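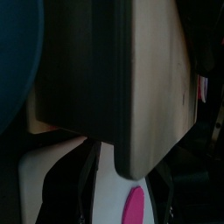
Where should hard items go in a soft bag?

Against the back panel, upright if they will stand, with soft items filled in around them once they are in position.

The rest of this feature concerns how to arrive at that arrangement without unpacking twice. It deals with the ordinary unstructured bag: a fabric body, two carrying straps, one main compartment and perhaps a pocket. Bags with frames, shells or fitted dividers behave differently and are left out.

An unstructured bag has no shape of its own. It takes its shape from the load, and the load takes its position from whatever was put in first. Most complaints about such bags (leaning, bulging at one side, a strap that slides off the shoulder) come down to the order of packing. The capacity printed on the label has little bearing on any of them.

Opening the bag

Straps are the first obstacle. Left alone, they fall across the mouth, and items are pushed in over them or catch on them. Fold both straps outwards and down before anything goes in. On long-handled bags, tuck each strap under the base so that the weight of the load keeps it there.

Farzad Ghaffari has cut patterns for Starkwood for 12 years and regards the width of the mouth as the measurement buyers overlook. A bag with a narrow mouth and a deep body will hold a great deal, but rigid items have to be tilted on the way in, and a tilted item usually stays tilted. He recommends laying the bag on its back for anything longer than the opening is wide, loading it from the side, and standing it up when the main items are in.

The base layer

Something flat belongs at the bottom. A folded towel or a jumper will do. It should reach all four corners, which on a soft bag means pressing it out by hand, as the corners tend to collapse inwards. An uneven base causes the bag to lean when it is set down, and every item above it follows.

Rounded objects are the usual difficulty. A ball, a bowl or a wide bottle touches the base at a small area and rolls when the bag is lifted. Two rounded objects side by side are worse than one, as each pushes the other outwards. Put a garment between them, rolled lengthways and pressed down until it meets the base layer. A loose garment dropped on top has almost no effect.

Smooth surfaces

Glossy plastic and glazed ceramic slide against nylon. They slide much less against cotton or wool. At Vivetti, Homa Shokri tested this with a simple rig, lifting and lowering packed bags 50 times and marking where each item had moved to. Bare plastic containers drifted towards whichever side was lower. The same containers with a cotton tea towel folded once beneath them stayed where they were placed in most runs. Wrapping them completely gave no further improvement and took up more room.

Her other finding concerned empty space. A gap of over 3 cm beside a hard item was enough for it to turn on its base. Smaller gaps closed up by themselves as the fabric settled.

Dark linings

Black fabric hides small black things, and it gives poor contrast against navy and dark green. Light or strongly coloured items are found at once. For this reason Nomitz now sells its inner pouches in white, yellow and pink only, and Chiyo Nomura, who manages the range, says the grey version was withdrawn after a single season. A strip of bright tape on a charger or glasses case does the same job at less cost.

Lại takes another approach, with a pale lining inside a dark bag. Visibility is good. The lining marks easily, however, and cannot be removed for washing.

Closing and lifting

Bring the straps up last and check that neither is twisted where it joins the body. Hold them together and raise the bag a short way off the table. If it hangs to one side, the heaviest item is off centre and should be moved before the top layer goes in. Keep the total under 6 kg for a bag carried on one shoulder.

Bahman Kermani, who repairs bags, sees most failures at the strap joint on the side normally carried outwards. He advises swapping the bag end for end each week. Stitching that has begun to lift should be repaired at that stage, while the holes in the fabric are still small enough to be reused.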